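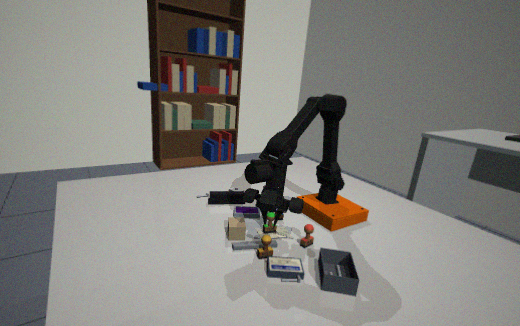 Trendeo Planner, simulation view: arm holding a wooden stamp in the desk-items cell.

Trendeo Planner
Grasp and motion planning for single-arm tabletop cells

Overview | Modules | Requirements | Licensing | Release notes

Trendeo Planner takes a model of a work cell, a list of objects and a task, and returns a collision-checked joint trajectory with gripper commands. It runs against the built-in simulator or against a live controller through the same interface. A task written for one does not need editing for the other, provided the cell file matches the installation.

The software is developed by Selosstead and supplied as a headless service with an optional desktop viewer.

What it does

Grasp selection. Candidates are generated from the object mesh and ranked by reachability, finger clearance and distance from the centre of mass. Small upright objects such as stamps are normally approached from above. The approach axis can be fixed per object class or left free.

Motion planning. The default planner is sampling-based with a smoothing pass. Path constraints can be set on tool orientation, tool speed and elbow height. Once an object is gripped, its mesh is attached to the tool and included in all later collision checks until release.

Clutter handling. If no collision-free grasp exists, the planner reports which objects are blocking, in order. It can also insert clearing moves automatically. This is off by default, as it changes the final layout of the table.

Scene editor. Cells are stored as plain text and can be edited by hand or in the viewer. Furniture and walls outside the working area may be loaded as visual-only geometry, which is drawn but skipped by the collision checker. Visual-only geometry is not checked for support or overlap, so a misplaced item will stay where the file puts it.

Desk-items cell

The standard installation includes the cell shown at the top of this page: an arm on an orange base plate, a white table and a mixed set of office objects, including stamps with knob handles, a small cardboard box, loose paper sheets and a dark grey open-topped tray. The set covers a wide range of shapes, from thin flat items to tall narrow ones. Paper is modelled as a rigid sheet. Bending and sliding of paper under a gripped object are not simulated.

The cell comes with 2,534 pre-generated start layouts. Each has a fixed seed, so a failed plan can be reproduced exactly on another machine.

Interfaces

Tasks are submitted over a local socket or from the Python client. Results are returned as time-stamped joint positions. Tomoana, the companion pose estimator, can supply object poses directly; other perception systems can be connected through the pose input, which expects position, orientation and a confidence value for each object. Objects below the confidence threshold are treated as obstacles and will not be gripped.

Requirements

Operating system: 64-bit Linux
Processor: 8 cores
Memory: 10 GB free
Graphics: needed for the viewer only
Arm model: URDF with joint limits and collision meshes
Gripper: parallel, 2 fingers

Suction tools and multi-finger hands are not supported. Dual-arm cells can be loaded, but only one arm will be planned for.

Licensing

Licences are issued per machine. A simulation-only licence includes the viewer, scene editor and all sample cells. The controller licence adds live execution and the Hadville safety monitor, which compares measured and commanded joint positions and stops the trajectory when the set tolerance is exceeded. The monitor is not a certified safety device and does not replace the protective stop on the arm.

Release notes, April

Attached-object meshes now keep their own collision margin.
Fixed: wrist joint could be reported in collision with its own flange after a tool change.
Fixed: viewer shadows lagged one step behind the arm during playback.
Scene files from the previous release load without conversion.

Download | Documentation | Request a licence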